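My house rules for working near a gripper

I've been messing with grippers at my desk for a while now, and I have a few rules I really stick to.

First, clear the cables before you clear anything else! Mine love to creep across the desk, so I tie them back before I switch on. Second, keep one hand on the stop button whenever a person is within reach. Start slow, too – I run every new move at the lowest speed 11 times before I touch the settings.

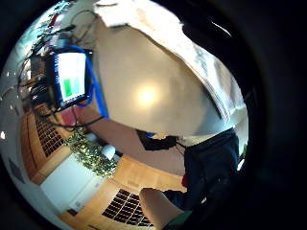
Third, write things down. I keep a plain notebook with the date, the speed and whatever went wrong (lots, in October). And roll up loose sleeves before you start, please.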